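Clindwood open day, the gripper that kept letting go

Wednesday, July 29, 2020

Quick write-up before I forget it all. Went up to Clindwood for the Slanina open day, the first one they've run since January. Small groups, masks on, one-way tape down the corridor, no coffee. Badge, sign in, shoe covers, off you go. I was in the second lot.

Most of the tour was what you'd expect. Stores, the bench area, a corridor of posters I didn't get time to read. The bit I want to write down is the Zindex room, where they talked us through a fault. More places should do this. You usually get the polished demo and a leaflet.

So. Zindex is their table-top handling project. Two-finger grippers, used both on the arm and by hand, picking up small household stuff and putting it down somewhere else. Back in January they had 535 picks logged without a drop worth mentioning. Then drops started. Not loads, but always the same sort: item comes up fine, gets halfway across, slides out sideways. Software got the blame first. They spent 12 days on it, changed the closing force twice, rolled both changes back. Nothing.

Cause was the finger covering. The black wrap on the inner faces had worn and crept, so the grip was landing on folds instead of a flat pad. Less contact, and different contact every time. Force reading looked normal throughout because the fingers were closing on something, just not the way anyone thought they were. No alarm for that. Wrap wasn't on the inspection sheet either, it was down as a consumable with "replace as needed" next to it, and no one had written down what needed looks like.

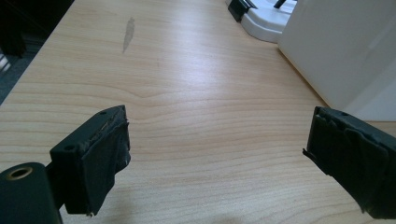 Slanina's view was that the wrap should never have been treated as a consumable in the first place, and that anything touching the load belongs on the same sheet as the bolts and the cables. The reply to a question from our group was fairly blunt as well: yes, they'd had the fingers in their hands every day, and yes, they'd got used to the look of them.

The safety side came up after. A mug landed near someone's foot in the spring, broke, no injury. It went in the book as a breakage and not as a near miss, so it never reached whoever was looking at the drops. Two records of one problem in 2 different places. That got more questions than the gripper did.

What they do now, from my notes (scribbled, so don't hold me to the exact wording):

Fingers checked at the start of each shift, good light, both inner faces and the top seam.
Any lifted edge, flap or loose thread and the set comes off. No trimming it and carrying on.
A 20 pick test with the same block after every re-wrap, written down.
Anything dropped is a near miss, broken or not.

I asked if they'd tried moulded pads instead. They have a set on order from Clalach, delivery keeps slipping, and they're not sure the pads will cope with thin items. Wrap is cheap and you can redo it at the bench in minutes, so it'll probaly stay for the hand-held ones whatever happens.

Ran out of time for the cell next door, the group behind was already waiting in the corridor. Shame, that was the one with the new guarding and I'd wanted to see how they'd done the interlocks.

Practical stuff if you're going to the next one: parking is round the back, not where the sign says. Book the early slot. Bring a pen, they can't lend them out at the moment. Our own grippers at work have a very similar wrap on them and I'm going to have a look at teh seams first thing tomorrow.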